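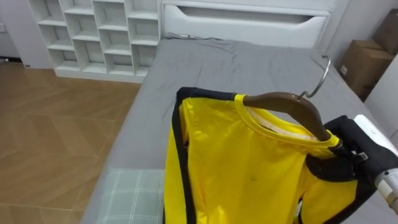 A yellow top on a wooden hanger, held over the bed by one black gripper. Budget for the hanger as well as the arm.

Household tips: what to work out before you buy an arm for the laundry

By Onyekachi Briggs. Last gone over in June 2024.

Readers keep asking me which laundry arm to get, and I keep asking them how wide their bedroom door is. They find this annoying. Then they measure the door, and I get a second, quieter email.

I've had an arm doing hangers and folding at home long enough to have made most of the expensive mistakes already, so these are my notes for anyone at the stage of having nine tabs open and a calculator. No ranking of models. I own one, which is a poor sample.

Write down the job first

"Help with the laundry" is a wish. "Take a shirt off the bed on its hanger and put it on the rail" is a job, and you can ask a seller whether their machine does it. Mine was sold to me on towels. Everything folds towels. A sock could nearly fold towels. Ask about the awkward things in your own wardrobe: shiny fabric, anything with a stiff collar, anything with a trim that likes to curl, and whatever you wear most often.

Take three of those items to the showroom in a carrier bag. You'll feel silly for as long as it takes the first one to slide on to the floor.

One arm or two

The second arm is where budgets go to lie down. For hangers, one arm does nicely if the garment is already on the hanger when it starts. Getting the hanger into the garment is another matter, and with one arm you will be doing it yourself, or watching something that looks like a man putting a duvet cover on in a phone box.

My advice is to buy one arm and a base that will take a second later. Janby, who supplied mine, charged extra for the wider base and I grumbled at the time. I've stopped grumbling. If the seller can't tell you in writing whether a second arm fits the same base and the same control box, assume it doesn't.

The sums

My first budget was the price of the arm. Don't do that. Mine came to £3,882 for arm, gripper and base, and then the rest arrived:

Delivery up one flight of stairs and fitting: £365. The website price was to the kerb.
Service plan, second year onwards: £651 a year. The first year is free, so it's very easy to leave out, and I did.
Spare finger pads: they come in packs of 6. Put one pack in the first order so you pay postage once.
Matching hangers: see below, with feeling.

Add the service plan up over as many years as you mean to keep the thing. If that number makes you want a sit-down, better to have it in your own chair than in the showroom's, where there's a man with a finance form.

Standardise your hangers before anything else

I had wire ones from the dry cleaner, padded ones from an aunt, plastic ones with the bar snapped out and a few solid wooden ones of unknown origin. Every kind wants a different grip. Go through the wardrobe, choose one sort and give the rest away.

I went for wood with a metal hook. They're heavier, so check the weight limit at full stretch with a winter coat on, and don't accept the limit with the arm tucked in close, which is the figure they print large. Plain plastic costs less and weighs less. What you can't do is mix them and then ring the helpline.

Measure the bed, then measure round the bed

The bed is the best worktop most of us have. It's a decent size, it's soft when things get dropped, and you already own it. Three things to write down before ordering:

Height from floor to mattress top, with the bedding on.
Clear floor on the side where the base will stand, with wardrobe doors and drawers open.
Distance from there to the pillow end. If the reach falls short, you'll be working on half a bed, so check you can live with that.

A fitted sheet pulled tight makes a better surface than a duvet. Strip the duvet off on laundry days. Pillows can stay if they're out of the way, though I'd move them, having once had one filed under knitwear.

Pick the sheet colour with some thought too. Put a dark shirt on a dark sheet and even I have trouble finding the edge of it. A plain sheet in a shade you don't wear is the cheapest upgrade on this page.

Shelves and rails

Wait on new storage. I bought a drawer unit the week before the arm came and the arm can't work the handles. Open cubbies are friendlier for folded things, and a free-standing rail is friendlier still. Leave both off the order until you've seen where the arm reaches with the bed in its final place.

Keep the packing boxes until the returns period is up. They're enormous and they'll sulk in a corner, but Wondenero wouldn't take back a gripper of mine without the original carton, and the original carton was by then a fort belonging to the children next door.

Hiring first

Worth doing if there's somewhere near you. I hired through Usman for a fortnight one July and learned that I wanted a longer reach and a quieter motor. Ask whether the hire fee comes off the purchase price. It often does if you ask before, and never if you ask after.

Second-hand

Kivora lists ex-showroom arms now and then. Ask for the hours run, whether the service plan can be transferred, and a video of it lifting a garment on a hanger and holding it still. A wobble with a T-shirt will be a worse wobble with a coat. Budget for new finger pads whatever the seller tells you about the old ones.

Next month: ironing boards, and why I now own three.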